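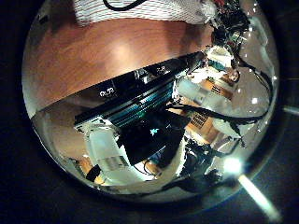

Unit 3: The cable snag at Windport

This unit covers a fault in the Odetti arm during a cloth-folding run on 2026-01-20. The arm stopped with a wrist torque error, restarted on its own, and pulled a connector halfway out of its socket. Look at how the cables hang in long loops down the right side of the wrist view, in front of a cardboard box. Loops like these are slack when the arm is near home and can catch on something when the wrist turns. A black cable also passes over the striped cloth, and students should ask the same question about that one.

What the log shows

The controller recorded error 2276 (wrist torque over limit) 4 times. The first 3 cleared themselves. Gondal, the motion software, was set to retry after a torque error without asking the operator. Each retry repeated the same wrist turn and loaded the connector again. On the last one the arm lost its encoder signal and the brakes came on.

Keep the two causes apart in your write-up. The cable routing caused the snag. The retry setting caused the damage.

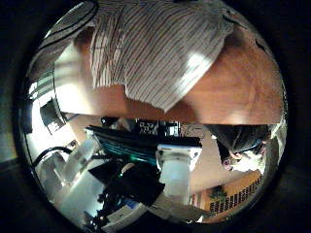
Narayanan Naidu objected to that split when these notes were first handed out. He wrote that the retry setting only matters if someone is within reach when it fires, and that the report should have started with where people were allowed to be. It is a fair point, and the worksheet now asks for the reach boundary first. Mark it before power goes on, with the arm at full extension plus the length of the tool.

Sinéad Hayes ran the inspection afterward. The connector was replaced and the automatic retry was turned off for all torque errors.
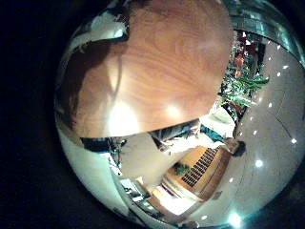 A torque error now holds the arm until an operator walks over, checks the cables by hand and resets it at the pendant. Dresia cells use the same rule. Expect more stops in the first week.

For next class: read the September revision of the lab safety sheet, then sketch a cable route for the wrist joint through its full turn. Show where the cable is fixed and where it is free to move. Bring it on paper.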